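4.2 Preparing the table before packing small parts into bags

Read this section one time completely before you begin. It is valid for the Jenen table top and for bags from Lesolon up to 100 parts.

1. Wipe the white table top with a dry cloth. Do not use solvent.
2. Check that no part or label from the previous order stays on the surface.
3. Open the first bag with your fingers and press the air out. Do not blow into the bag.

Note: Bags from a new carton can stick together. Separate them before you bring them to the table.

4. Lay one clear plastic bag on the table top. Keep the other bags in their carton.
5. Smooth the bag with the flat hand, from the closed end to the open end.

CAUTION: Plastic bags are a danger of suffocation. Keep them away from children.

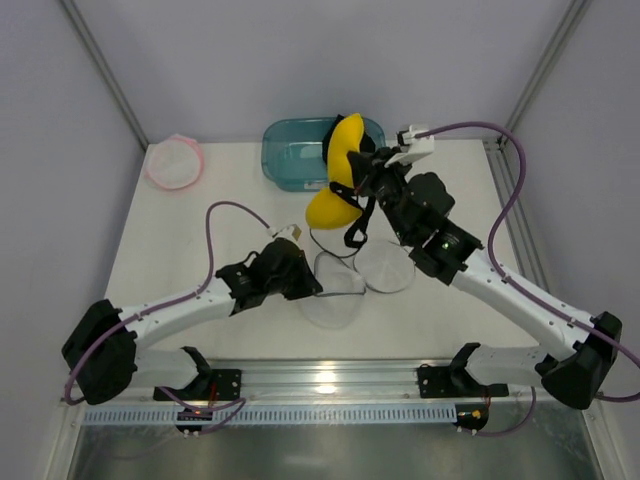
Fig. 13: Clear plastic bag on the white table top

6. Weigh the filled bag. The maximum is 700 g.
7. Close the bag and put the label 40 mm below the closure.

Note: If the label makes wrinkles, take a new one. Used labels do not hold well.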